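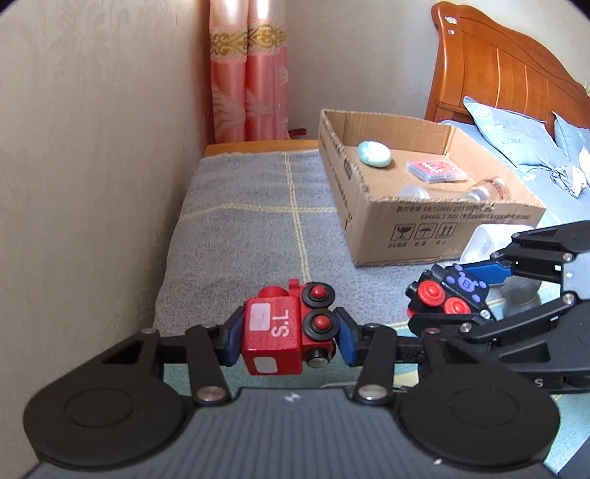
Ticket 482 – left/right handheld grippers disagree on width, blue pads vs old pads
Opened by Abimbola Ojo, May
Tags: Hardware > Grippers > Handheld, Calibration, Pads

PROBLEM
Two handhelds, same build, same firmware. Close both on the same toy and the right one reads wider than the left. Not by much but enough that the policy side is complaining. Replays on the arm squeeze too hard with one hand and drop things with the other. Started after the switch to blue pads. Want to know if it's pads, linkage or the width code before we order more.

SETUP
- two black handhelds, four-bar style fingers, blue pads on both
- wrist cameras at stock settings, exposure locked
- controller box from Cullstead, the older one
- objects: toy train pieces mostly, other small stuff in a cardboard box. Picked the trains because they have flat faces and also wheels, so you get a good grip and a bad grip from the same toy

LOG

9:40 – Power cycled both. Zeroed open and closed. No change.

9:55 – Swapped the cables left to right. Offset stays with the gripper, doesn't follow the cable. So not the controller port. Good.

10:20 – Red engine, body grip, left hand. Reading steady. Same engine, right hand, reads wider and creeps for a second or two before it settles. Black car with the bear on it, same story.

10:35 – Tried gripping across the wheels. Useless for measuring, wheels turn and the toy walks out of the pads. Leave it out of the numbers. Still worth keeping for the grip comparison tho.

11:10 – Pulled the pads off the right one. Inner pad not seated, there's a lip on the back where the mold wasn't trimmed. Trimmed it with a knife, put it back. Creep is gone. Offset smaller but still there.

11:30 – Fengying asked if the rivets are loose. Wiggled every joint on both. Right hand has a bit of play at the outer bar, left has none. Could be the rest of it.

13:05 – Put the old pads back on both to compare. Offset is about the same size as after trimming, so what's left is the linkage and not the pads. Old pads slip on painted wood way more, I'd forgotten how bad. Dropped the engine twice just turning my wrist.

13:40 – Blue pads back on. Going to stay with blue.

14:15 – Checked the width code with Xiaoyan. It uses one lookup table for every unit (!!). Table was made on the first gripper off the bench. Any play in the joints goes straight into the reading. She's adding a per unit table, loads by serial.

15:00 – Ran the right hand with a quick table I made by hand. Left and right now agree on the engine. Black car still a hair off, didnt have time to chase it.

COMPARISON SO FAR
Blue pads: better hold on painted toys, pads need checking for the mold lip before fitting.
Old pads: fit first time, slip.
Hovness arm gripper: have not run it against these yet. Haoran has it until the demo at Pludorthorpe is done.

REPLIES

Dehua Yin: Is the lip on all the new pads or just that one? We have a bag of 49 here and I'd like to know before somebody fits them.

Abimbola Ojo: Only had the one set apart. Run a fingernail along the back edge, you'll feel it. Please check the whole bag.

Dehua Yin: Checked. A few have it. Trimming now, the bad ones go in a seperate bag until done.

Xiaoyan Zheng: Per unit table is in the branch. If no table is found for the serial it falls back to the old one and prints a warning. Don't ignore the warning.

Haoran Qin: Same complaint in ticket 538, closing that one as a duplicate. Will bring the Hovness gripper back when we're finished here.

STATUS
Open. Workaround in place. Waiting on:
- replacement outer bar for the right hand
- proper width table for both units, done with gauge blocks and not toys
- recheck of the black car
- Hovness run, same objects, same order

Category: Support / Handheld grippers / Ding tools desk
Contact the desk | Copyright Ding | Back to top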